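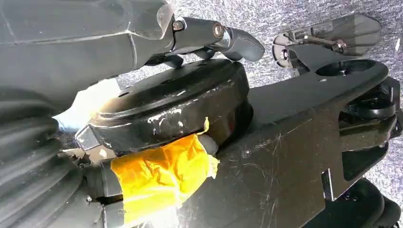

About Herdale Lodging

Herdale Lodging operates furnished guest accommodation in the towns of Merrick and Toltska. The company was formed to take over the lease of a former railway boarding house in Merrick and now runs 21 units at two sites. All units are let by the night or by the month.

The Merrick building has a floor area of 3,118 square feet on two levels. Rooms on the lower level open to the courtyard. The Toltska building is smaller, at 2,135 square feet, and is used mainly for stays of a week or longer. Each unit has a private bathroom, a two-burner stove, a refrigerator and individual heating controls. Bed linen is changed weekly on monthly stays.

Check-in is from 3 p.m. and check-out is by 11 a.m. Arrivals after 9 p.m. use the key safe at the side entrance; the code is sent with the booking confirmation. Parking is included at Toltska. In Merrick, guests use the public lot behind the station, which charges by the day.

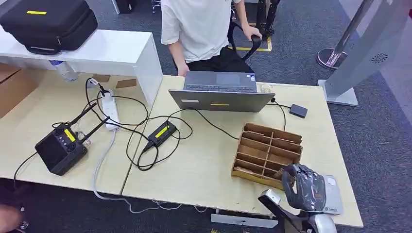
Ownership and bookings

Herdale Lodging is a wholly owned unit of Pandach, which also handles billing and group contracts. Reservations can be made by phone or through the booking form. Rates are quoted per unit, with local lodging tax added at payment. The Toltska site closes for boiler maintenance in December and reopens the following month.

Filed under: Company, Where to Stay

Recent items
Monthly rates at Toltska
Pet policy, revised
Getting to Merrick by train

This site uses cookies to remember your booking details. Accept | Settings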